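Skusville is getting weather!

I've been poking at my little town builder every evening this month and the rain is finally in. Puddles form on the dirt roads, the shopkeepers pull in their awnings, and if you leave the game running long enough the river by Altham creeps up to the footbridge (I watched it for way too long last night, with the sound on). Meenakshi Nadar wrote three new music loops for it and they are so good. The slow one with the clarinet is my favorite. 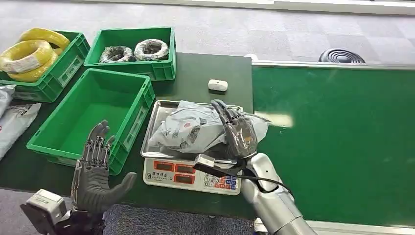

Will old saves still load after the weather update?

Saves from the April build load fine, and rain starts on the next morning in the game. Anything older needs a new town.

Next up is fog, plus a fix for the ferry that gets stuck with 100 passengers on board. I also want to give the bakers umbrellas. Two colors to start, maybe more if I get carried away, and I probably will!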